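Rocha Low Storage Cabinet and Play Tray
Owner's Guide, Okville Edition

Section 4. Storing Small Toys and Keepsakes

4.1 Before You Begin

Small items should be sorted on a soft, checkered or plain cloth surface before they are placed in the tray. Clear enough space to see each item separately. Starfish, shells and other dried keepsakes may be stored with plastic toys if the instructions in 4.3 are followed. 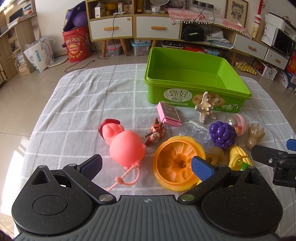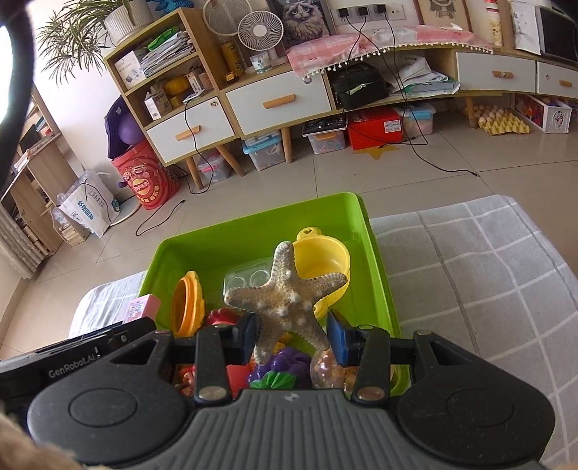
4.2 Sorting

1. Spread a clean cloth on a level surface at a comfortable height.
2. Empty the tray completely and wipe the inside with a dry cloth.
3. Set aside any item with a cord, string or beads. Wind the cord loosely before storing.
4. Check that capsule balls and clear cases are fully closed.
5. Remove broken pieces and discard them.

Note: Empty cookie boxes and similar food packaging may be used as temporary sorting trays. Remove all crumbs first.

4.3 Filling the Tray

1. Place large hollow toys, such as cups and funnels, in the tray first.
2. Add flat cases along one side.
3. Fill the remaining space with figures, play food and shell shapes.
4. Place dried starfish last. Hold them near the center and lower them slowly. Do not press on the arms.
5. Confirm that no item stands higher than the walls of the drawer in which the tray will be kept.

CAUTION: Small parts present a choking hazard. Keep capsule balls, beads and miniature figures out of the reach of children under three.

CAUTION: Do not wash dried starfish or leave them in a damp room. Moisture may cause odor and softening.

4.4 Returning the Tray to the Cabinet

1. Open one drawer at a time, using the bar handle.
2. Lower the tray with both hands and close the drawer gently.
3. Keep papers and folders in the open compartments. Do not stack them on the tray.

Note: Potted plants may be kept on the cabinet top with a saucer underneath. Wipe up spilled water immediately. Keep charging cables clear of drawers.

4.5 Replacement Parts

Dredex drawer liners (part 134) and Elteck bar handles (part 1000) may be ordered through the Okville parts desk. State the part number and the quantity required. Liners are supplied in packs of 13. For cleaning instructions, refer to Section 5.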